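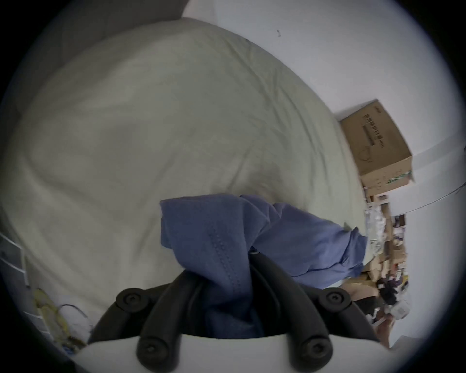

Blue cloth and sage-green duvet.

Luvirum Layout Plugin for Store and Catalog Sites

Print this page | E-mail this page

Luvirum is a layout plugin for websites that present a large number of products. It is supplied by Hallora and is intended for organizations that maintain their own site and wish to change the arrangement of a page without editing template files. The plugin operates with any theme that follows the standard template structure, and it may be removed at a later date without loss of page text.

Search products
Enter keyword
Go

Content blocks

The standard package contains 63 content blocks. These include product grids, size tables, price panels, image rows, opening hours, and contact forms. Each block may be placed in a page, a post, or a sidebar area. Settings for spacing, type size, and background color are kept in a single panel on the left side of the editor, and a change made there is shown in the preview before it is saved.

Blocks that are used on several pages may be stored as shared blocks. When a shared block is edited, every page that contains it is updated at the same time. Site owners who do not want this behavior may detach a block from the shared copy on any individual page.

Image handling

Pictures uploaded through the plugin are resized on the server and stored in three widths. The visitor's browser receives the width suited to the screen in use. Original files are kept unless the site owner selects the option to discard them. Captions and alternative text are entered once in the media library and are carried over to each block in which the picture appears. 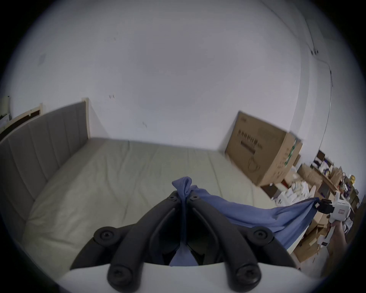

Image rows may be set to a fixed height or allowed to follow the proportions of the files. In catalogs where supplier pictures differ in shape, the fixed setting is recommended. The crop point can be moved by hand for each file.

User roles

Two roles are added to the site on installation. A Layout Editor may create and change page arrangements. A Content Editor may replace text and pictures inside an existing arrangement but may not move or delete blocks. Administrators retain full access. Role settings are described in the manual prepared by Lindalva Miranda and Godfrey Koech.

Licensing

A license covers one live site and two test copies. Updates and written support are included for the license period. Multisite networks require the Sembiring edition, which adds central license control and a shared block library for all sites in the network. Customers holding a standard license may move to the Sembiring edition at any time and will be charged only the difference in price.

Import from Kernerar

Pages built with the older Kernerar plugin can be imported. Text, pictures, and column widths are transferred. Custom scripts and animation settings are not. A full backup should be made before the import is started, and both plugins should not be left active on a live site.

Questions regarding licenses should be directed to Huiling Xie in the Hallora sales office. Technical questions are received through the support form in the customer account.

Share this page
Shares: 10
Comments: 2

Print this page | E-mail this page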